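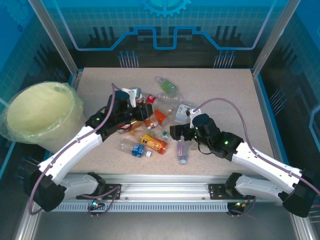 Search posts, people, tags

Hanna Lis
July 2023

1/ New result from our bottle sorting work. The task: two arms, one pile of empties, one lined bin. Put the first in the second. A toddler can do this, though a toddler will also put the remote in there.

2/ We had 200 teleoperated demos. Standard move is to train on all of them and hope. Prys Gittins asked why we were teaching the policy our hesitations too. Rude, but it was a good question.

3/ So we tried something we're calling Stosska. Every demo gets cut into single grabs, and each grab gets a score for how long the gripper dithered before it closed. Worst ones go in the trash. 3,000 grabs went in. I won't say whose got trashed most. (Mine.)

4/ Then we retrain on what's left. Same network, same number of training steps, less data. I bet Sinan Erdem a lunch that it would do worse.

5/ I owe Sinan Erdem a lunch.

6/ Over 39 test piles the trimmed policy cleared more of them than the full one, and spent much less time hovering over a bottle like it was picking a melon. The full one is very polite. It would like to be sure.

7/ Piles are mixed on purpose. Clear bottles with all kinds of labels, plus a few things that aren't bottles, like a crushed see-through container and a flat red and gold package. Flat stuff is still our worst category by a mile.

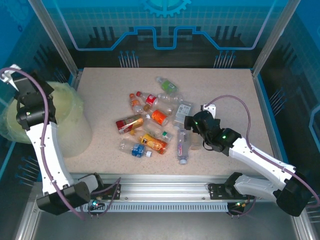
8/ What still breaks

Handovers. We cut demos into single grabs, so anything where one arm passes to the other gets chopped in half, and the score hates both halves. Eluned Skyrme has a fix. It worked on her laptop in January and has been resting since.

9/ Also, the score only knows about time. A fast, bad grab looks great to it. We threw out slow grabs that were slow for a reason, mostly clear plastic on a pale table, which I can barely see myself.

10/ Write-up is with Eleri Craddock, who is removing my jokes. 8 pages, was longer. Code comes after that, once I rename a variable called "ugh."

Comments

erkura_fan: Did you try weighting the slow grabs instead of dropping them?

Hanna Lis: Yes. It landed between the two. More knobs, so we dropped it.

pt_labnotes: What was the lunch

Sinan Erdem: Still pending.

Contact | © Wivance | Back to top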